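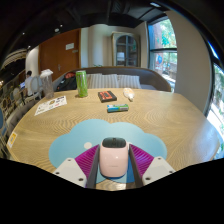

# The mat stays, the rest can go

I have a rule for tables, and it took me far too long to arrive at it: a table should have one thing on it that lives there. Everything else is visiting.

At home the thing that lives there is a light blue mat in the shape of a cloud. I bought it for 500 pence in a clearance basket at Flolell, and I felt foolish carrying it to the till. It is meant, I suppose, for a child's desk. I have used one kind of mat or another under a mouse for most of my working life, and they have all been black or grey rectangles that I never looked at. I look at the cloud, and so I notice when something is sitting on top of it that shouldn't be.

My argument is a small one. We are given a great deal of advice about clearing surfaces, and most of it tells us to clear them completely. I think this is wrong for anyone who uses a table for more than one purpose. A bare table invites things. Put down one can of drink and the whole top becomes a place for cans. A table with a marked spot on it behaves differently. The spot says what the table is for at the moment, and the other things end up towards the back.

They do still end up there. A tall green can, a small black box, a crumpled clear packet, a paper flyer with colourful pictures and print too small to bother with. I don't think a table in use can be kept free of this sort of thing, and I have stopped trying. What I object to is the idea that all of it is equally bad. A can is finished with or it isn't, and either way you know what to do. A box has a lid and a place it came from. The worst items by some distance are paper flyers and empty packets.

Flyers first. A flyer has no natural end. You don't finish it as you finish a can. It lies flat, takes up more room than anything else, and gets moved from one side to the other because there may be an offer on it. I kept one from Reswood on my table from February until the clocks changed, on account of a bookcase I had no wall for. When I finally read it properly the offer had closed. My practice now is to read a flyer standing up, by the recycling. If it needs a chair it isn't a flyer, it's a catalogue, and I don't want that either.

Packets are a different trouble. Clear plastic on pale wood almost disappears. You catch sight of it when the light is on it and lose it again when you sit down. I have wiped round the same packet three days running. The only cure I know is to throw the packet away before using whatever came in it.

Small cardboard boxes I will defend, up to a point. People say to flatten them at once, and I did that until I had to return a lamp to Boström and was told they wanted the original packaging. That cost me 60 pounds. I now keep a box for a month, on a shelf and not on the table, and then it goes.

The table itself deserves a word. Mine is wood, pale, with a strong wavy grain that runs in rings, and rounded at the edge. I am told a busy grain hides mess, and it does hide crumbs. I'm not sure that is a kindness. With the old white table from Briris, which was 444 pounds new and looked tired within a year, I could see every crumb from the door and I wiped it twice a day. The wooden one gets wiped when I remember. I prefer it all the same. It is pleasant to put your hand on, and the curved edge has saved my hip more than once.

This brings me to colour, where I expect to lose some readers. I think the things you use daily should be brightly coloured and the things you are about to throw away should be dull. The shops have it the other way round. Packaging is all green and blue and orange, and the tools of a working day come in charcoal. No wonder the eye goes to the rubbish. Something pale pink and glossy on a blue cloud can hold its own against a printed box. A black rectangle can't. If that means a grown adult has a desk that looks like a nursery, I can live with it.

There are objections. A friend with a proper study tells me that eating and drinking at a work table is the real fault, and that no mat will mend it. That may be so for people with two rooms. I have one table, and by 2130 most evenings it has been an office, a place for lunch and somewhere to open the post. I can't give each of those its own furniture.

What I can do is put the mat back in its place before bed and carry away whatever has strayed in front of it. It takes a minute. The can goes out with the glass and tins on collection day, and the flyer goes with it, read or not.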